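Notebook -- equipment planning, March

Started this page because Barry Ellwood wants a number from me before the purchasing window closes, and I don't want the number to be the one on the Stinden quote just because it was the only one lying around.

What we're being asked to decide: do we buy a second two-arm table for the breakfast tasks, and if so whose. Barry's position is yes, obviously, two tables means twice the work done. My position is that I have not seen anything yet that shows the table is what's slowing us down.

8:50

Went through my own notes from the last few weeks and tried to sort the lost time by cause. I didn't log this with a plan to use it later so it's patchy, but the pattern is clear enough. The biggest chunk is reset: putting the dishes and the cloth back where they started between runs. After that, cables. After that, somebody waiting for somebody else to finish at the workstation. The arms being busy when another person wanted them is on the list but it's low down, and two of those times were me wanting them during lunch.

A second table doesn't fix reset. It gives us a second place to do reset. Same with cables. If one person is going to run both tables (which is what the staffing line in Barry's draft says) then that person is resetting one while the other sits there, and we've paid for a table to sit there.

Barry says this is me being gloomy. Possibly. He did agree to let me put the reset figures in the request.

9:40

Quotes so far:

Stinden: 3,439 for the frame and rails only. No arms, no top, no controllers. Shipping "to be confirmed", which I have learned to read as a number I won't like. Lead time also to be confirmed. Their sheet calls the frame "research grade" and I asked what grade that was and haven't had a reply.

Wernton: 3,000 flat for a frame, slightly smaller footprint, uncoated. They'll do a cut list so we could get our own extrusion and assemble it here. I like this one better but I'd want to see the corner brackets in person. A corner that creeps by a millimetre over a month will eat more hours in recalibration than the price difference is worth.

Desjardins: will only quote a complete cell, arms included, and wants a site visit first. The rep was pleasant on the phone. I asked three times for a ballpark and got three different descriptions of their support plan. Not ruling them out, but a supplier who can't say a price out loud has usually got a reason.

Skinutard: this is the grippers people, not frames. They want to sell us replacement fingers, softer ones, 40 a pair. This is the only item on the page I'd order today. If they're no good we're out the price of a few sandwiches and we'll know inside an afternoon.

10:30

Table was free so I ran the cloth-on-placemat setup with the current fingers, mostly to have something to compare against if we do get the Skinutard ones.

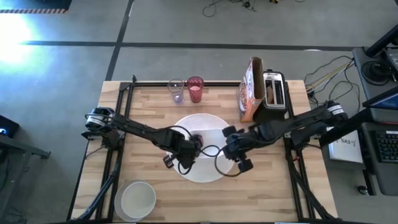
Existing table, cloth and placemat out, glasses and cereal box at the back with the toaster.

Things I noted while standing there, for the costing and not for the task:

Cabling. One thick bundle down each side, following the rails to the near corners, plus the thin ones at the wrists and grippers. Any second table needs the same again. None of the three frame people have cable management in their price. I priced chain and clips separately and put down 200, and I think that's light. Last time we re-ran the left side it took most of a day, and there's no line for a day of anybody's time in the draft.

Floor. Both tape lines behind the table are there for a reason and we'd have to redo them if a second table goes in. There's also loose thin cable on the floor back there that I'd want gone before we start moving anything heavy over it. Added to my own list.

Workstation. The cart sits close in on the right. Fine for one table. If the second goes on the other side of it, one keyboard serves two sets of arms, and I don't want to be the person who stops the wrong pair. So that's either a second cart or a very firm rule, and I've met our rules. Second cart is not in the budget. Second stop button isn't either, and I've told Barry I won't sign anything that leaves it out.

Top. The butcher-block one looks good and I'm fond of it, but I'm not convinced we need to match it. Strips in three shades of wood may be doing the vision side no favours when the target is brown. Or it may be making it more robust. We've had both arguments at this bench and neither side has run the test. A plain painted top is cheaper. Ask the vision people which they'd prefer and make them pick one in writing.

Props. Small thing but they're missing from every draft. Bowls, tumblers, cloths, a toaster. We break tumblers. A second table should have its own set so that people aren't raiding the first one, and it should be a set we can buy again next year. I'd like to buy spares of whatever we pick in the same order.

11:45

Talked to Barry again. He'd read the above over my shoulder, more or less. His points, written down fairly:

- If we wait until the reset problem is solved we'll never buy anything.
- The money may not be there after this window.
- A second table lets us leave one setup alone while we change the other, which we can't do now.

The third is a good argument and I wish he'd led with it. We do lose time tearing down a working arrangement so somebody can try a different one, and my tally doesn't catch that properly, as I'd been writing it down as "reset" when it's really "changeover". Went back and re-marked the ones I could remember. It moves changeover up to second or so. Still not convinced it's worth a full pair of arms, but it's worth a frame and a top.

So here's a cheaper version. Buy the frame. Don't buy arms yet. Build the second table as a place to lay out and measure the next setup while the first one runs, with mounting plates in the right spots so that arms can go on later. If after a couple of months we keep standing at it wishing it had arms, then we've got a case, with numbers from our own shop instead of from a brochure.

Barry thinks a table with no arms is a desk. He may be right, but it's a desk with a known cost.

1:15

Draft request, as it stands:

Frame, Wernton, 3,000, subject to seeing the brackets
Cable chain and clips, 200, expect to revise up
Gripper fingers, Skinutard, 40, one pair to start
Top, plain, price to come
Stop button and wiring, price to come
Second set of props plus spares, price to come
Arms: not in this request

Three "price to come" lines is too many. I'd send it back if it landed on my desk. Will chase the top this afternoon, and the stop button tomorrow morning when the electrical supplier picks up the phone.

Questions still open, anybody reading this please write under them:

Does the Wernton frame take the same rail clamps as ours? Their drawing shows a slot but gives no width.

Who is running the second table? The draft says "existing staff". Name a person.

Can we change the way reset is done before spending anything? I'd like to try marking the top with start positions for the bowls, the glasses and the cloth, in something the cameras won't mind. Costs a roll of tape. If that takes a real bite out of the reset time then the whole request looks different, and I would sooner find that out before the order goes in.

Has anybody used Desjardins and got an actual invoice from them? I want to see what one looks like.

3:30

Wernton called back. Slot width matches ours according to the fellow on the phone, who was reading off the same drawing I have, so I've asked for a sample bracket and a short offcut. They'll send both at no charge. Stinden still silent on shipping.

Plain top: two local shops asked, one answered, wants dimensions in inches. Sent them.

Ordered the fingers out of consumables. Baseline run notes from this morning are in the back of this book, two pages, and whoever fits the new pair please do it the same way with the same cloth or the comparison is useless.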